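4.2 Sponges, and why people hang on to them

I came to the sponge section late. When Dalva Aguiar and I planned the kitchen study, we had a long list of things we wanted to ask households in Ostgate about (bins, dish racks, the drawer where the takeout menus go), and the sponge wasn't on it. Then we started reading the diaries. People wrote about their sponges all the time! They wrote about them crossly, and fondly, and sometimes at two in the morning. Out of 128 households that kept a diary through June, so many brought up the sponge without being asked that we went back and coded every mention.

What we mostly found was disagreement about when a sponge is finished. I should say up front that I'm a keeper myself. I'll use one until the foam starts shedding crumbs into the sink, and I grew up in a house where a sponge had a whole second career under the bathroom basin. Dalva throws hers out the minute a corner curls. We had to stop coding the "worn out" entries together, because we kept arguing over what counted, and in the end we took turns and swapped piles.

The two-layer kind, with a scouring side and a foam side, was by far the one people talked about most. It's an odd little object when you think about how it gets used. The two halves do different jobs and they age at different speeds, so there's rarely a moment when the whole thing is done at once. One woman in our Trorstead group wrote that the green side "gives up on pans long before the yellow side gives up on plates," and she kept hers going on glasses only for as long as the foam held. A man two streets over did it the other way around and peeled the foam off so he could keep the pad for his grill.

Then there's the squeeze. We'd asked people to write down how they hold things at the sink, expecting a line or two, and got paragraphs. Some press the sponge flat with the palm. Others pinch it across the middle or lower down so the free end spreads, and they work that spread end into a jar or along the rim of a casserole dish. I do this without thinking and had never once wondered about it until I read the Trorstead diaries (now I can't wash a mug in peace). Figure 5 has the shape I mean, with the pad gathered in at the waist and opening out wide above it.

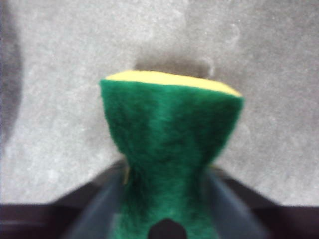

Figure 5. Two-layer sponge pinched in its lower half, green scouring side forward, with a narrow band of yellow foam showing along the top.

Does a pinched sponge wear out faster than one that's pressed flat?

Our diaries can't settle it. The pinchers did report replacing their sponges sooner, but they also told us they washed more jars and bottles, and jars are hard on a sponge whatever your grip. We'd need people to swap grips halfway through a month, and when we floated that idea at the Ansah meeting it got a very cool reception.

What I can say is that pinchers describe wear in different places. They write about the fold. They write about a crease that "never goes back," or a corner that has gone soft while the rest is still scratchy. The flat pressers talk about the surface as a whole, how it feels thinner, how it stops catching on dried egg. Dalva thinks this is only vocabulary and that everyone's sponge ends up in the same sorry state. I think she's wrong, and we've agreed to leave both readings in.

The other thing that surprised me was storage. We gave each household a page for sketching the sink area, and the sponge turned up in a dish, on the tap, behind the tap, on the windowsill, and in one case clipped to a curtain rod with a clothespin. People who stood it on end were very sure of themselves. They'd explain, at length, that it dries better that way, and several said they'd been taught it by a grandmother. People who laid it flat almost never gave a reason and seemed a bit puzzled that there was anything to explain.

Natanael Godoy, who read the entries a second time for the Sillum archive, pointed out that hardly any of these habits were shared within a household. One person stands it up, the next person knocks it flat, and it goes on like that for years. We only noticed because 2 of our households had both adults keep separate diaries, and in both of them each writer complained about where the other one left the sponge. Neither pair seemed to have mentioned it out loud. I've put the matched entries in the appendix, with the swearing left in.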